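Session 3 – Laundry without tears (notes to take home)

Hello again! I've typed these up because half of you were scribbling so fast last time that I felt guilty. They follow what we covered in the room, more or less in order, with a few bits I forgot to say out loud.

## Where we got to

In October we did fibres, so you should remember that cotton and linen are plant, wool and silk are animal, and polyester is more or less plastic on a long string. Keep that sheet handy. Nearly everything tonight hangs off it, and I'll be saying "check your fibre" until you're sick of me.

## What a wash does

Four things get dirt out of cloth: water, heat, rubbing and detergent (plus time, if you count it, and Naveen Srivastava argued very well in the tea break that I should). If you turn one down, you usually have to turn another up. A cool wash wants a longer programme. A quick wash wants a small load that isn't very dirty.

Detergent molecules have one end that likes water and one that likes grease. The greasy end grabs the muck, the watery end drags it off, and away it goes down the waste pipe. I drew this as tadpoles on the board and I stand by my tadpoles.

## Biological or not?

Biological powders have enzymes in them, and each enzyme has its own favourite dinner:

- protease goes for protein – blood, egg, grass, sweat
- amylase goes for starch – gravy, custard, baby food
- lipase goes for fats and oils

You can see the problem, I hope. Wool and silk are protein too! Protease can't tell your gran's cardigan from an egg stain, so those want a proper wool wash or a gentle liquid with no enzymes in it.

## Loading

People overfill. I overfill. The clothes have to be lifted up by the paddles and dropped back into the water, and that drop is most of your rubbing, so a drum that's crammed to the top just turns round as one big soggy parcel. For cottons, leave a hand's width clear above the load. For synthetics, stop at half full. For wool, a third.
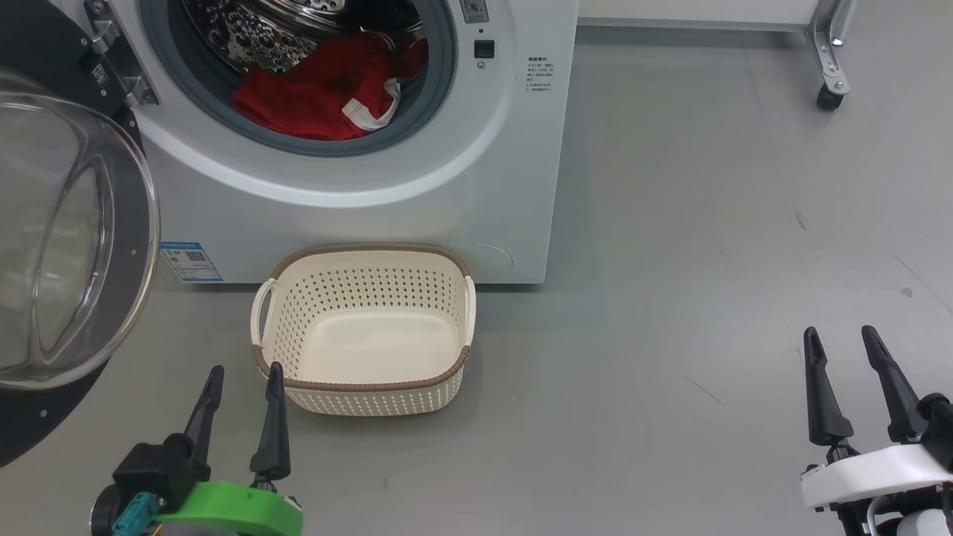
Red cloth in the basket, and the raised paddles you get in a front loader:

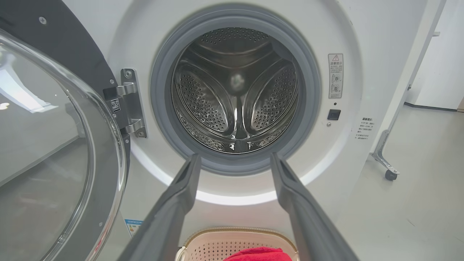
Reds and dark blues go in by themselves for the first few washes. Loose dye is worst when a thing is new, and it moves faster in warm water. If you want to know whether something bleeds, wet an inside seam, press a white hanky on it for a minute and look at the hanky. Any colour at all and it washes alone.

And do up your zips, please. Bra hooks as well. Buttons are better left undone, as they pull at their threads when the shirt twists.

## Spin speeds

Somebody asked if a faster spin is always better. It's better for your drying time and worse for your creases. Cotton towels can take whatever you throw at them, linen comes out looking like a road map, and wool should have the slowest spin you've got.

## Does a full load save money?

We did this sum together and I promised to write it out neatly. Say a household gets through 1,470 litres of washing water in a month, and say three people live there. That's 490 litres each. Now if they ran all those washes half empty and then moved to full cotton loads, they'd need far fewer of them (not quite half, as the machine may take on more water for a bigger load). Do it again at home with the figures off your own meter, and bring your workings!

## Stains, very briefly

Cold water first for blood and egg, as heat sets protein. Blot, don't scrub. Work from the outside of the mark to the middle or you'll end up with a bigger mark. Try anything new on a hidden bit of the garment.

## For next time

1. Read the care labels on five things you own and write down the fibre and the wash temperature for each.
2. Do the hanky test on one dark item and tape the hanky result into your folder.
3. Bring an old wool jumper you don't love any more. We're going to felt it on purpose.

Next session is drying and ironing, same room at Tirkutside, and the kettle goes on before we start. If you missed the fibres sheet, ask me for a spare.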